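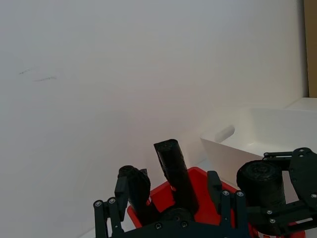

Why does Horkia keep its sorting containers open rather than lidded?

Staff at Horkia prefer open containers for short-term sorting, as the contents can be checked in passing and nothing has to be set aside before an item goes in. Lidded boxes are kept for long-term storage.

The delegation from Zivside visited the Horkia storage and sorting rooms in July, at the invitation of Sanne Dierckx. The building holds 536 shelf positions on 2 floors. Containers are ordered through Van Dijk, and a reserve of roughly 1000 is held on the ground floor, stacked by size.
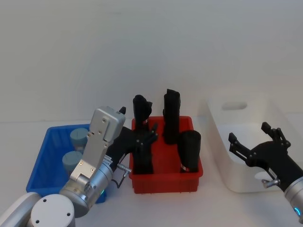 Blue, red and white bins at the sorting table; the white bin is empty.

Willy Visser led the morning session on color use. Each color stands for a destination within the building, and the meaning is posted in every room. Our own sites still rely on paper labels, which are replaced often and tend to fall off in the colder rooms — a point raised by several members of the delegation.
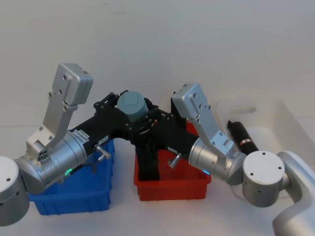
Shape was the second topic of the session. Horkia separates items by height before it considers weight or use, and bin depth is chosen to match. Small round pieces are discussed separately in its handbook. A short cylinder, like the grey-green one over the table, can disappear among taller items if it is placed in a deep bin, and the handbook advises a shallow one. We found this section clear and have requested a copy.

After lunch the group reviewed the Pukumus inventory list, which covers 162 item types. Entries are brief: a name, a bin color and a shelf position. Ms. Dierckx noted that earlier versions were longer and
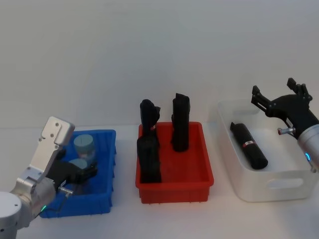
were seldom consulted by the people doing the sorting. The shorter list is now reviewed twice a year. The delegation recommends that Zivside test a similar list in one storeroom before any new containers are ordered.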